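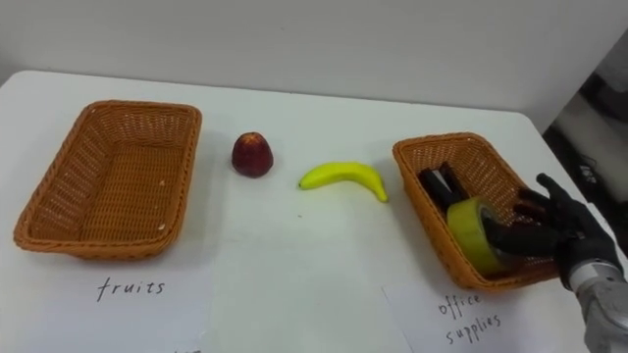 1/10
Sorting table guidance, winter session. The Pemotitz Learning Center has updated its instructions for the baskets-and-labels activity used in the early years rooms. The main points are set out in this thread for staff, families and visiting teachers.

2/10
The activity asks children to place items in the basket whose label names the group they belong to. The first group remains "fruits." The label is written by hand, in lowercase letters, on plain white paper and laid flat on the table in front of its basket.

Printed labels will no longer be supplied. Teachers in both rooms reported that children read the handwritten sheets with more confidence, and that a sheet is easily replaced when a group changes.

3/10
Baskets: please use the woven rectangular type with the rolled rim. A child should be able to see into the basket from a seated position. The clear Lehner tubs have been moved to the art cupboard and are not to be used for sorting.

4/10
Items: an apple and a banana are the standard opening pair. They differ in color and shape, and most children can name them in at least one of the languages spoken at home. Set them down between the baskets, within reach of the child, and leave the fruits basket empty at the start.

Questions about the item list may be addressed to Kanyarat Meesuk in the resource office.

5/10
The table is to be cleared before each turn. Pencils, cups and name cards should be placed on the side shelf. A plain white surface is preferred, and cloths with a pattern should be removed.

6/10
Suggested wording for the adult: "Which basket does this go in?" Please allow the child time to look at the label before repeating the question. The adult should not point to the basket or say the name of the group on the first attempt.

If the child places an item elsewhere, leave it there until the turn is finished. The label may then be read aloud together and the item moved by the child.

7/10
A turn lasts 3 minutes at most. Children who wish to continue may rejoin the line. Panya Prasertsri has asked that the line form on the window side of the room so that the door remains clear.

8/10
Families have asked whether the activity can be done at home. It can. Two baskets or boxes of similar size, two sheets of paper and a few kitchen items are sufficient. Labels may be written in any language. We recommend lowercase letters for children who are beginning to read, as this matches the script used in our classrooms.

Real fruit is suitable for use at home under adult supervision. Please wash it before it is eaten.

9/10
At the end of the day, items are returned to the Stunel storage box and baskets are stacked on the lower shelf. Label sheets in good condition should be kept in the folder marked "Sorting." Sheets with torn corners or stray pencil marks should be recycled and rewritten.

Sombat Saengthong will check the folder at the end of each week and replace any missing sheets.

10/10
The updated instructions take effect on December 19, 2023. A further set of groups, including clothing and classroom tools, will be introduced in January following review by Pornthip Phromma. Paper copies are available at the front desk in English and Thai.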